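August, evening.

Third fault on the Gement cell since the new controller build went on. Same signature each time: the arm descends, the gripper opens, and the close command is acknowledged but not executed. The sequencer takes the acknowledgement as completion and starts the lift. At 14:10 it lifted with the fingers still spread and a part left behind, and the place routine ran through on nothing.

Mal-soon Geum pulled the log. Cycle 3,390. The acknowledgement arrives 9 ms after the command, and the position feedback does not change for the next 430 ms, at which point the lift begins. The watchdog never fires. It was written for the Brinar gripper, which reports its own stalls. Ours does not.

Gyu-bin Bae wants to add a fixed delay. I am against it. A delay hides the fault and does nothing if the fingers never move.

Spent the afternoon in the simulator with the wrist view up, stepping through the open state.

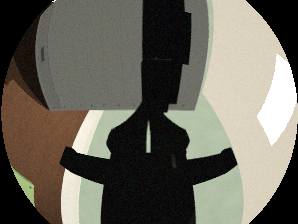

Open items

Gate the lift on finger position and drop the acknowledgement as a condition -- Gyu-bin to draft, I review. Ask Skuvero whether the driver queues a close command received during a move. Rerun the sim with feedback frozen; it should stop the arm and at present it does not.

Cell stays locked out overnight. Tag is on the isolator, key is in my drawer. Hong line is on the old build and can keep running.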